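About Drandthorpe

We started Drandthorpe in a rented room with two desks and a shelf full of old installer discs. A local dental office had bought new computers, and the charting program they'd used every day for years wouldn't open on any of them. It wanted a runtime library that the new version of the operating system no longer included. We spent two evenings tracking down the right package and writing a small setup script, and by Wednesday morning they were seeing patients again. We were hooked!

Helping people keep older software running on newer machines is still most of what we do. Our customers are print shops, small clinics, school districts, machine shops, a couple of radio stations - places where one program, written a long time ago by somebody who has since retired, holds the whole day together. They don't want a lecture about upgrading. They want the thing to start when they double-click it, and we love getting them there.

Our main product is Fullero. You point it at an application and it tells you which frameworks, shared libraries and registry settings that application expects, what your computer already has, and what's missing. Then it installs the missing pieces in the right order and keeps a log you can read without a computer science degree. It works offline too, from a USB drive, which matters a lot to customers whose machines never touch the internet. 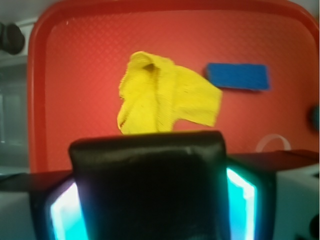
Yellow cloth on a red tray.

Bugti came next, and it grew straight out of the support desk. We kept seeing the same vague error windows (you know the ones, with a long code and an OK button), so we began writing down what each one meant and what fixed it. Those notes turned into a searchable library, and Bugti is the little program that reads the error on your machine and looks it up for you. It's free, and it will stay free. If you find an error that isn't in there yet, send it in! We read every one, and new entries go out with the monthly update.

There are 36 of us now. Most of the team writes code or tests it, and everyone, including the people who do our bookkeeping, takes a turn answering support email. It's the quickest way we know to find out which parts of our software are confusing. We keep a long row of test computers with different versions of Windows on them, and a new release of Fullero doesn't go out until it has run on all 35.

Right now we're busy with Cunura, a tool for IT staff who look after many computers at once. It does what Fullero does, but across a whole network, with a report at the end showing which machines are ready and which ones still need a visit. A few school districts have been trying it since June and their feedback has been wonderful - picky, detailed and very useful. If you'd like to join the test group, write to us through the contact page and tell us what kind of setup you have.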